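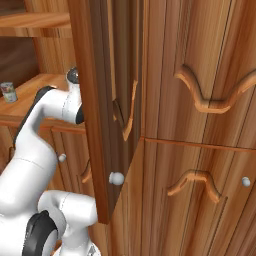 Simulated kitchen, door task: the gripper behind the edge of the open cabinet door.

Visit to the Plotstead simulation group, 17 September 2025

Plotstead opened its software floor to outside integrators for an afternoon. I went mainly for the planning session, having spent most of the spring on articulated-object tasks with our own stack. The program had three parts: scene generation, the motion planner, and the evaluation tooling. Notes follow in that order, with more on the second than on the others.

Scene generation was presented by Floor Desmet. Kitchens are assembled from a parts library, and handles, knobs and wood textures are drawn independently of the cabinet geometry. The results are not always tasteful. Some of the handles are large wavy pieces that no joiner would fit, but they give the perception module something other than straight bars to learn from. The library currently holds 82 handle meshes. Hinge friction and damping are sampled per episode. Collision geometry for the handles is a convex decomposition, and Desmet admitted that the scalloped ones still come out too fat in places, so a finger can make contact before it visibly touches the wood.

Thulani Maluleke took the planner. The package is called Ekow and runs as a separate process from the simulator. It treats door opening as two phases with different contact modes. In the first, the gripper pulls on a handle or knob until the gap is wide enough. In the second, it releases, moves around the edge and pushes on the inner side of the panel with a finger. The second phase avoids holding a grasp through the full arc, where the wrist on their seven-joint arm tends to reach a limit.

The switch between phases is the difficult part. Ekow estimates the hinge axis from the motion of the panel during the pull and replans the push path from that estimate. If the axis is wrong by more than a few degrees, the finger slides along the panel and may slip off the edge. Maluleke ran one episode with the estimator deliberately biased, and it did slip. With the normal estimator, replanning took around 119 milliseconds on the demonstration machine. The push itself is run under impedance control, with stiffness lowered along the door normal.

I asked about nearby obstacles, such as the countertop beside the door. Shelves and counters are in the signed distance field from the start. Small loose items are added only when perception reports them, and a can at the back of a shelf is ignored if it lies outside the swept volume of the arm.

Evaluation tooling was shorter. Bart Prins showed the replay viewer, which plots joint torques and contact forces against the rendered view. Failed episodes are sorted by the contact mode in which they failed. Of 33 failures in the batch he opened, 22 were at the phase switch – consistent with the earlier talk. Export is to plain CSV. There is no comparison between two planner versions on the same seed yet; Prins expects it in November.

Real hardware was not part of the visit. Transfer results were mentioned once, without numbers, and I would want those before drawing conclusions about the friction model. The slides are to be sent to attendees by Evelien Hendriks, along with the configuration files for the door task.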